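OK, small thread on moving out of my old apartment, because three of you asked and I keep typing the same thing in DMs.

I had 960 square feet and way too much stuff. Started in the kitchen, which was a mistake! Start with the closet you never open. You won't miss a thing in there and it gets you going.

Got 10 boxes from the Bulter store on the corner. Ran out in one evening. Went back for more and the guy at the register just laughed at me.

Label the side of the box, please, and skip the top. Once they're stacked you can't see the tops – I learned this at midnight looking for a toothbrush.

I paid $200 to have the couch and the bed moved and did the rest in my own car. Best money I spent all September. My back agrees.

Also, take pictures of the empty rooms before you hand in the keys. Every wall, inside the oven, all of it. My last landlord on Draltano Street tried to charge me for a stain that was there when I moved in (still mad).

And change your address early. I waited 2 weeks and my mail is still wandering around somewhere.

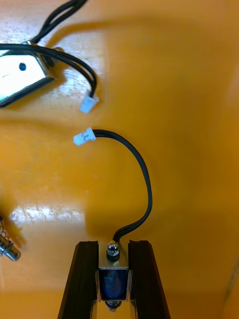
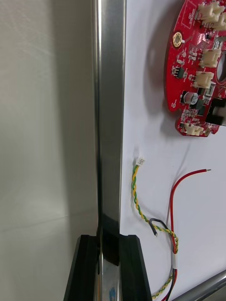
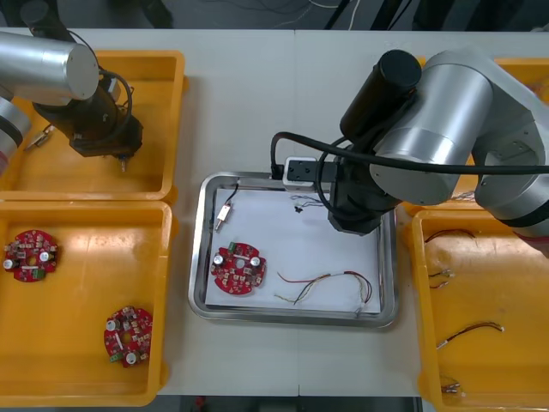

Should you pack the books in big boxes or small ones?

Small ones, and fill the gap at the top with T-shirts or towels so the box doesn't cave in when you stack it.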